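Olludance Weighs a Bid for Bodach's Towers

August 23, 2022

By Sarita Vashisht

Olludance has spent most of the summer looking at the mast portfolio of its smaller rival Bodach, according to two people who have seen the sale documents. The package covers 3,099 sites, most of them rural, and comes with a long-term lease under which Bodach would remain the anchor tenant. First offers went in during May. A second round is open.

The case for selling is simple enough. Bodach carries too much short-dated debt for a company with flat revenue, and towers fetch a higher multiple of earnings than the mobile business that sits on them. A sale would let it repay its bank loans early and keep its spectrum. The cost is rent, indexed to inflation, on equipment it used to own.

Younes Tawfik, a credit analyst at the advisory firm Bikon, thinks the lease terms matter more than the headline price. "If the index has no cap, the seller has swapped a bank loan for a more expensive one," he says. The draft lease has a cap on annual increases, but it lapses after 10 years. Renewal is at the landlord's option.

For Olludance the numbers are less clear. It already owns masts within a short distance of about 40 percent of the Bodach sites. Where two towers serve the same valley, one can come down and the tenants can share the other. That saves ground rent, power and maintenance. It also removes a competitor for tenants, and the regulator will want to look at that before anything closes.

Nhi Đoàn, who ran network planning at Bodach until last year, is doubtful that the overlap can be used in full. Many of the older masts were built for a single operator and cannot take the wind load of a second set of antennas without new steel. By her estimate, 300 sites would need strengthening before another tenant could be added – work that the sale documents leave to the buyer.

The other bidder still in the process is Trịnh, a family-owned infrastructure group with no mobile business of its own. Its finance director, Đức La, would not discuss price. He did say that a neutral owner has an easier time signing up rival carriers and that regulators tend to see it the same way.

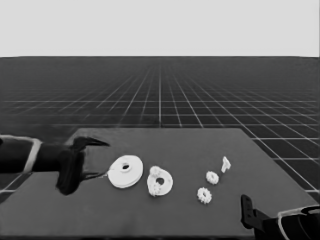

Trịnh's weakness is funding. It would have to borrow most of the purchase price at rates well above those of a year ago, and its lenders are likely to ask for a second tenant on a fixed share of the sites. Olludance could pay from cash and an existing credit line.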